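Why I want the boring examples

I've been collecting demonstrations for a robot learning project since August, and I've come round to a view that gets me into arguments at lunch, so I may as well write it down and have the argument properly. I think we spend far too much effort making our examples interesting. More lighting, more clutter, more odd objects, more of everything, and hardly any thought given to whether the person doing the task did it the same way twice.

Some background, for those of you who come here for the bread posts (sorry!). You want a machine to lay a table. You could sit down and write out every movement, which people did for years, and it was miserable. Or you can do the job yourself, over and over, with a pair of grippers in your hands that record where they go and when they close, and let a learning system work out the pattern. I do the second one. At Garside we've got two rigs going most days, and I'm on one of them for three afternoons a week.

When I started I thought the job would be all about quantity. Everyone did. The number of demonstrations went up on the whiteboard every evening and we cheered when it was a big one. Then we trained on the lot and the arm dithered. It would go towards a thing, stop, come at it from the other side, stop again. Painful to watch, like someone trying to pass you in a corridor.

The person who sorted me out was Amarachi Ogbonna, who ran the sessions before I joined and still reads the logs for fun. She sat me down with a pile of my own recordings and made me watch 50 of them back to back. I'd have sworn I did the task one way. I did it about four ways. Sometimes I steadied the tray first and sometimes I didn't. Sometimes I picked up from the thick end. Late in the day I'd start moving the second hand before the first had finished, purely out of impatience, and then the next morning I'd be all careful again. To me those were the same task. To a learner with nothing else to go on, they were four tasks with the same name.
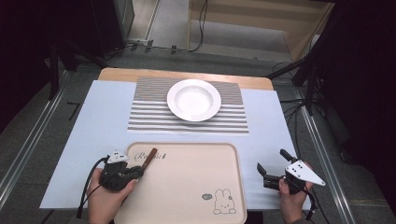
Chopsticks are where I'd send anyone who thinks I'm fussing. A chopstick is thin, it rolls, and a small mistake at one end is a big mistake at the other, so whatever you do with your hands shows up straight away. Our place setting is about as plain as you could ask for - a round white plate on a striped placemat, and a pinkish tray nearer to you with a rabbit drawn on it - and there are still decisions everywhere. Look at the left hand: the gripper has the chopstick by its lower end and the tip is pointing up to the right, while the right gripper is open with nothing in it. So what should the right one be doing? Waiting? Moving in to help? Either is fine by me. What I can't stand is a set where it waits on Monday's recordings and helps on the rest, with no reason in the world the learner could spot.

Now, the case against me, which is a good one and which I hear from a chap on the other rig at least once a week. He says the real world isn't tidy. Kitchens aren't tidy, people's tables certainly aren't, and if you only ever show the machine one neat setting it'll fall to bits the first time someone leaves a mug on the mat. Variety is the whole point, he says, and if my lot all look alike then I've recorded the same thing many times and learned nothing new after the first few.

I agree with nearly all of that! Where we part ways is on which things ought to vary. Move the plate. Swap the tray. Turn the chopstick round so it starts at a daft angle. Put the mug on the mat, by all means, and put it there on purpose, and write down that you did. Those are changes in the world, and the learner can see them and has a fair chance of tying them to what the hands do next. My mood isn't in the world. Whether I've had lunch isn't either. If my hands change for a reason that never reaches the recording, all I've added is noise, and then someone spends a fortnight wondering why the model is shy.

There's a human side to it too. Folgate, where I did a short stint before this, paid by the finished demonstration, and you can guess what happened. People got fast, then they got sloppy, and the fumbles went in with everything else because throwing one away cost you money. I did it myself. I'd much prefer we paid by the hour, kept sessions short and told people plainly that binning a bad one is part of the work. We stop after 11 attempts now and have a proper break, and my last few of the day look a lot more like my first few.

I don't want every fumble binned, mind. A dropped chopstick that gets picked up again calmly is gold, and the machine will need to know how to do that. Mark it as a recovery and keep it. The ones I throw out are the muddled ones, where even watching it back I couldn't tell you what I was trying to do.

So my rule for the new year is a dull one. Before each session I write down in one sentence how each hand is going to behave, and I stick it where I can see it. Amarachi thinks one sentence is too long. The chap on the other rig thinks I should get out more, and he's putting mugs on everything from next week, so we'll compare notes after that.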